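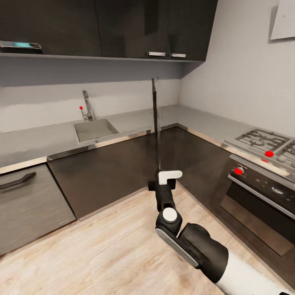 The slow way back from a sore heel

Bernadette Tully started running at the age of 49 and stopped eight months later, on the stairs of her own house. The first steps of the morning had become so painful that she came down holding the banister with both hands. By lunchtime it was better, so she told herself it was nothing. In the evening she put on her shoes and went out again.

"I thought that pain which goes away is not a real pain," she says. "I was quite proud of this theory."

Many people who come to a physiotherapist with a sore heel tell a similar story. The trouble usually sits where a thick band of tissue joins the heel bone, under the foot. It complains most after rest, and this is why the morning is the worst time. Then it warms up and becomes quiet, and its owner believes that the matter is finished.

Lorna Dizon has treated runners for 16 years, the last four of them in a small practice above a bakery. She asks every new patient to bring the shoes they wear most, and she does not mean the running shoes. Bernadette brought a pair of flat canvas slippers. She had worn them at home through a whole winter, on a tiled floor.

"We talked more about the slippers than about the running," Bernadette remembers.

Her programme was not exciting. She stood with her toes on a rolled towel at the edge of a step, went up slowly, waited, and came down slowly. In the beginning she used both feet, and later only the painful one. She did this every second day. On the days between she was allowed to walk, and to cycle if she wished, but she had to write down how the heel felt on the next morning. A little pain during the exercise was accepted. More pain the day after meant fewer repetitions. 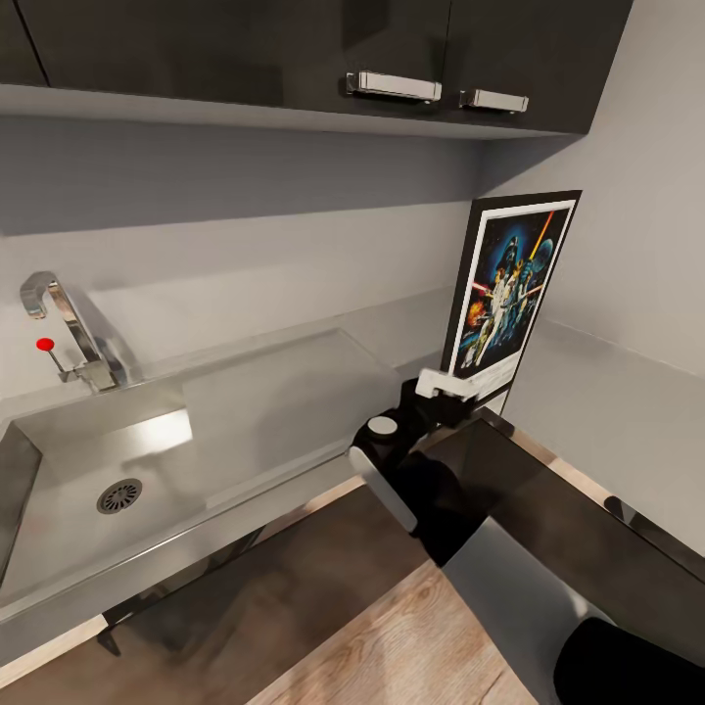
Fitting it into the day

The hardest part, says Lorna, is the third or fourth week. The patient has done everything correctly and feels almost no difference. Some then look for a stronger treatment, others simply forget. She advises them to join the exercise to something they already do, such as the morning coffee or the evening news.

Declan Rafferty, who runs with the same club, did his heel raises while his daughter practised the piano. He had the opposite problem. He felt well after a month, entered a hill race in September and was limping again before the end of it. His second recovery took longer than the first one, and he speaks about it without much joy.

For Bernadette the return began with a distance of 800 metres, run slowly on grass, with walking before and after. She repeated it for two weeks before she added anything. "My neighbour overtook me with her shopping," she says. She now runs three times a week, always with a free day between. The rolled towel still lies on the bottom stair, and the canvas slippers went into the bin.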